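The chopstick drawer, finally

I have been promising myself I'd sort out the utensil drawer for so long that it stopped being a chore and turned into a kind of weather. You know how it goes. You open it for a spoon, it jams on something, you shove your hand in sideways to push the something down, and you go on with your life. I did that for two years in this kitchen and for longer than that in the old one.

What pushed me over the edge was soup. I had it ready, I had bowls out, and I could not get the drawer open more than an inch. Jussara Coutinho was over for lunch and she went at it with a butter knife while I held the front of the drawer and pulled (please don't do this, I have a chip in the paint now). When it finally gave, a whole fan of chopsticks came up over the edge like they'd been waiting for us. She laughed so hard she had to sit down. So that was that, drawer day.

A little background on the chopsticks. Most of them came from my time in the apartment on Sullow, when I lived over a noodle place and ate there more than I ate at home. Some came with takeout. Some were a gift from Neusa Marinho, a nice set once upon a time, and I let them get mixed in with all the others, so now I have to hold them up in pairs and squint. I have no idea how many have lost their partners. I cook with them, I stir coffee with them, I've staked up a basil plant with them. They get used! But they'd been living loose under the whisk and the potato masher, and long thin things in a drawer will always find the back of it and wedge themselves there.

The plan was simple. Everything long comes out of the drawer and goes into the pink basket, and the basket goes on the counter by the stove. The basket is plastic, it's full of little petal-shaped holes, and it cost me $9 at Drurnilbridge back when I was buying things for the bathroom. It held hair stuff for a while, then clothespins, then nothing. I gave it a good scrub with dish soap and an old toothbrush, and that took longer than the drawer did. Holes like that are pretty until you have to clean every one of them.

I worked on the table because the counters in here are narrow and because I wanted to spread out. And I left the tablecloth on, the one with the little flowered branches. I know, I know. But it washes well and things don't slide around on it, and I find I do a better job when I'm not listening to wood rattle on a bare tabletop. The long spoon went in the basket and then it was on to the sticks.

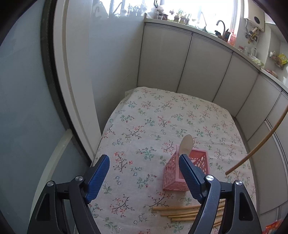
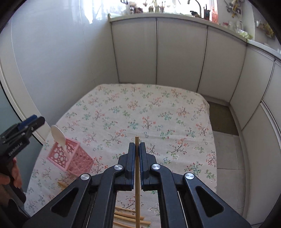

Chopsticks on the flowered cloth, and the spoon already at home in its basket.

Kátia Bragança thinks I've got it all wrong, by the way. She says wooden ones should never go in a basket by the stove, because the grease gets into them, and that hers live in a tall jar inside the cupboard, points up, well away from the burners. She also says that if I can't find the partner to a stick in one minute I should throw it out. I'm with her on the grease. I'm not with her on the throwing out, and I told her so, and she wrote back just the word "basil," so I suppose I've talked about that plant too much.

Anyway, after thinking it over I moved the basket to the other end of the counter, next to the bread box. It's two extra steps when I'm cooking and I can live with it.

A few notes, if you're about to do your own drawer:

Put the sticks in one at a time, or a couple at a time. I tried dropping a whole handful in and they splayed out in every direction and poked through the holes, and then I had to take them all out again. Going slowly they lean on each other and stay put.

Roll each one between your fingers before you keep it. A few of mine had gone rough and splintery at the thin end. A quick rub with fine sandpaper fixed most, and a drop of the mineral oil I use on the cutting board did the rest. Let them dry overnight on a dish towel.

Fold a paper towel in the bottom of the basket. Anything with holes will let crumbs and drips through onto your counter, and I found a ring under mine the very next morning.

The drawer itself I lined with leftover shelf paper, and it now has the whisk, the masher, the can opener and the measuring spoons in it, and it slides. I've been opening and closing it for no reason. What I haven't solved is the rolling pin. It doesn't fit in the drawer the long way, it's too heavy for the basket (I tried, the whole thing went over), and I refuse to put it on top of the fridge where I'll forget I own it. For now it's lying behind the toaster. Jussara has offered me a crock she doesn't use, and I'm going over to look at it in January.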